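Desk tops: hardwax oil vs. waterborne poly on light veneer
Forum > Finishing > Interior furniture
19 replies, page 1

troltari_bench
Posted 7:40 am

I am refinishing a light veneered desk top and need to settle on a topcoat. The old finish was a solvent lacquer that had gone yellow in the mouse area and worn through along the front edge. I have stripped it and sanded to 150, and I don't want to go finer than 180 because the face veneer is thin. The underside was never sealed.

Requirements: low sheen, no ambering, resistant to hand oils and coffee, repairable in place. The desk stays in a room that runs at 30 percent humidity in winter, so I would also like opinions on sealing the underside.

I have used Flulona hardwax oil on shelves with good results, but shelves don't see forearms eight hours a day.

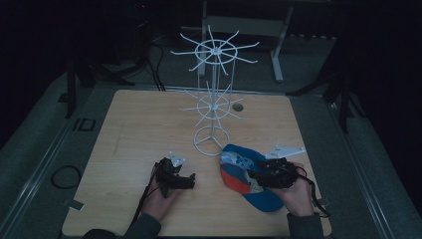 The candidates are two coats of the Flulona or three coats of a waterborne polyurethane from Jemgate. Both are rated for tables. Price is not a factor for one top.

grit_and_bear
Posted 8:15 am

Waterborne poly, no contest. Hardwax oil on a work desk needs a maintenance coat every year, and people skip it. After two years you get a gray patch where the wrists sit, and at that point you are sanding veneer again. You can only do that once or twice before you are through to the substrate.

Three coats, scuff with a gray pad between coats two and three. Raise the grain first with a damp rag, let it dry, then knock it back by hand at 180. Don't use a power sander for that step.

Oksana Stelmakh
Posted 9:02 am

I disagree with most of that. The gray patch comes from skin oil and dirt sitting in open pores, and it happens when the first coat is put on too thin and buffed off too early. Apply, wait 15 minutes, add more to any dull areas, then wipe. I have a reception counter done that way in oil that gets wiped down daily, and it has had one refresh coat in four years.

Repair is the real difference. A ring or scratch in oil can be rubbed out locally with a pad in ten minutes. A scratch in poly means refinishing the whole panel if you want the sheen to match.

grit_and_bear
Posted 9:20 am

A reception counter is not a desk. Contact time is what matters. Nobody leans on a counter all day.

Oksana Stelmakh
Posted 9:31 am

The receptionist does. Same forearms, same chair height.

veneer_press_266
Posted 10:48 am

Two technical points before this goes further.

First, color. Standard hardwax oil will warm up a pale veneer noticeably, even the products sold as clear. If "no ambering" means the wood has to stay close to its dry color, you need the version with a small amount of white pigment, or you need poly. Test on the underside if the species is the same, or on an offcut.

Second, sealing. A top that is finished on the face only can take up moisture unevenly and cup. Put at least one coat on the underside whichever product you choose, and seal the inside of any cable holes. Raw core exposed in a hole is where a spilled drink does the damage.

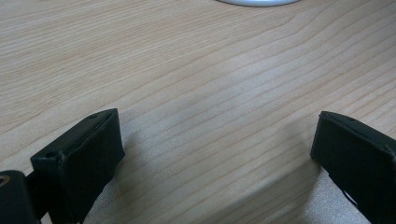
How long should the top cure before a monitor stand with rubber feet goes back on it?
Give it three weeks for either finish, and put felt or cork under the feet after that. Rubber can soften or stain a finish that is dry to the touch but not cured.

troltari_bench
Posted 12:05 pm

Thanks. I had not planned on sealing the holes. Would you brush them or use a rag?

veneer_press_266
Posted 12:22 pm

Small artist's brush, two coats, let the first one soak in fully. Shellac also works there and dries faster.

stank_dust
Posted 1:10 pm

Adding a third option – the Stankevičius two-part oil. It cures harder than the single-part products and is usable sooner. Drawbacks are a short pot life and the fact that you throw away whatever you mixed and didn't use. For one top, mix by weight on a kitchen scale and do the underside first.

grit_and_bear
Posted 1:34 pm

I would accept two-part oil on a desk. I still wouldn't use the single-part.

troltari_bench
Posted 4:50 pm

I put three test patches on the underside: Flulona clear, Flulona with white pigment, Jemgate poly. The clear oil is out, much too warm. The other two are close in color. I will leave them overnight and set a wet mug on each one in the morning.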